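Pernwood Snack Box Program
Progress report to the Kallar Fund, second period
Prepared by Seren Owen

Summary

Packing is on schedule and the budget is slightly under. We sent out 1194 boxes in this period, against 382 in the first. Most of the growth came from the student residences on the James site, which joined at the start of the period. Two items need a decision from the Fund before November and are set out under "Decisions requested."

What the grant paid for

The grant covers cartons, packing tape, shelving for the dry store, and the food itself. Staff time is paid by Pernwood and is not charged to the Fund. The shelving was bought and put up early in the period. It holds all open stock at waist height or above, so people no longer have to kneel to reach the noodles. The old shelving went to the Fukden store, where it is used for cleaning supplies.

We bought plain brown cartons again. The printed ones quoted in the original application cost more and took longer to arrive, and the residents we asked did not care either way. The saving went into food.

Packing method

In the first period, items went into the cartons in whatever order they came off the shelf. Bags ended up flat on the bottom with boxed items on top of them, and we had complaints about crushed noodles and broken puffed snacks. We changed the method. Bags and flat boxes are now stood upright in a row against one wall of the carton, fronts facing in, and the rest of the floor is kept clear until the row is done. Heavier goods such as cans go in next, against the opposite wall, with folded paper between. Small bags go in last if they are not already part of the row.

The change was slow at first. Packers had to stop and straighten bags that slid down, and the first full shift under the new method finished well after 5 p.m. Starting the row with something stiff at one end helped, and so did folding the flaps all the way back before packing begins. Shifts now finish on time.
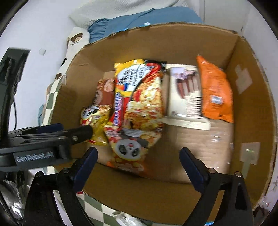

Does standing the packages upright mean fewer items fit in a carton?

The count per carton is the same as before. The space left in front of the row is filled in the second step, and the carton size has not changed.

Complaints about damage dropped to 43 for the whole period. Nearly all of them concerned cartons packed before the new method was in place. We replaced the damaged items from stock.

Contents

The mix of snacks was changed after the first-period survey. Residents asked for more instant noodles, more sweet items, and fewer plain crackers. Korean noodles were the most requested item by a wide margin — we could have used twice what we bought. Chocolate-coated sticks and puffed snacks were added for the same reason. Crackers are still bought, but in smaller quantities, and they are offered on the pick-up table instead of being packed.

Some residents do not eat spicy food. We now keep a mild version of the carton and mark it with a green sticker on one flap. This takes a little extra sorting at the start of each shift. A few mild cartons went to the wrong floor on the James site and were swapped the same day. The floor lists have since been corrected.

Allergen sheets go in every carton. They were reprinted once, when a supplier changed the recipe of one of the sweet items. The older sheets have been thrown out.

Problems

Storage is tight in the week before a delivery run. Flat cartons take up the end of the corridor at Pernwood, and the building manager has asked us to move them. We have the use of a room at Fukden for overflow, but it means an extra van trip.

One noodle order came in short. The supplier credited the difference, and we filled the gap with rice crackers and soup sachets. Residents were told by a note in the carton.

Spending

Food is the largest line and is on budget. Cartons are under, for the reason given earlier. Tape is over by a small amount; the cheaper roll we tried did not hold in the cold store and had to be replaced. Full figures are in the attached sheet.

Decisions requested

First, we ask to move the unspent carton money to food for the next period. It would go mainly on noodles.

Second, we ask for approval to keep the Fukden room for overflow through the winter. The only cost would be van fuel.

Next period

We plan to keep the same packing method and write it up as a one-page sheet for new packers. The survey will go out again with the first delivery run, with a question added about carton size. The short form worked better than the long one, so we will use that.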